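Skimby Makers Forum > Grippers and Data > T-shirt folding: how messy do you start?

darcy_r
I'm at 701 shirt episodes now with the hand-held pair and I'm wondering if I've been too tidy. I lay every shirt out nice and flat first, then fold. Does anyone crumple theirs on purpose?

wellden_lou
Yes! Always. Mine was lovely on flat shirts and hopeless on anything with a sleeve tucked under. I've got 1,775 demos and I wish half of the early ones had been scruffier.

mészáros77
Going to disagree a bit, Lou. If you start from a heap every time, most of each episode is just untangling and the fold itself is a few seconds at the end. I keep the two as separate tasks.

wellden_lou
Fair, but then who does the joining up? My laundry doesn't come out of the basket flat, I don't know about yours.

Lenuța Chiriac
I'm somewhere in the middle. Roughly laid out, rumpled, sleeves wherever they land, and the first thing I do is grab a hem corner and pull it taut. One of mine on the bed, blue shirt, left gripper on the hem:
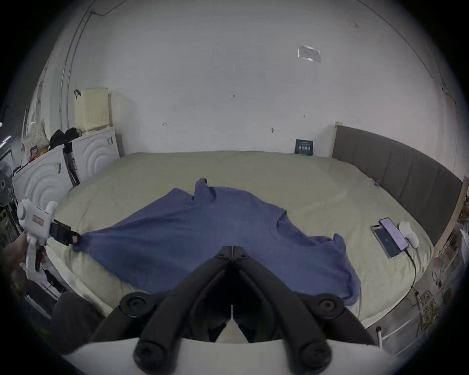
Re: T-shirt folding: how messy do you start?

darcy_r
Oh that's helpful, thanks Lenuța! Mine look ironed next to that. Do you let it hang over the side of the mattress like that or do you pull it back up?

Lenuța Chiriac
Leave it. I only bin a take if the shirt goes on the floor.

mészáros77
I'd still want the second gripper on the cloth sooner than most people do it, but I like the starting state. Might try a batch in March.

wellden_lou
Told you, scruffy wins :)

mészáros77
Middling scruffy, Lou. Read her post again.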